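Free up space on your phone in one evening

I love this job! Put the kettle on, open your storage settings and sort by size — the worst offenders are usually old videos and offline maps. My Friday tidy cleared 297 duplicate photos before the tea had cooled.
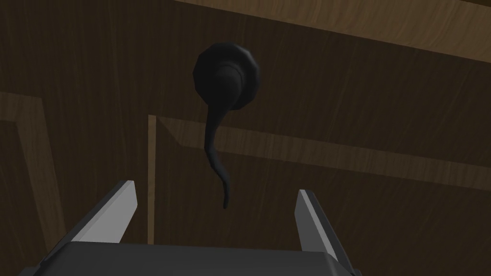 Screenshots come next, and they're quick to bin. Search your gallery by subject if your phone allows it, so you can pull up every shot of one thing together. Try "door handle" and you might get a black lever on dark brown wood, then keep the sharpest one. Do empty the deleted folder afterwards, or you won't gain a single megabyte.

Chat apps hoard files too. Set them to stop saving media automatically and check again in August.

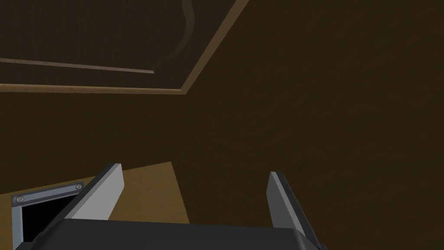 Dark brown wood, with a lighter tan board.

Still short of room? Move anything older than 13 months to a memory stick — lovely and simple.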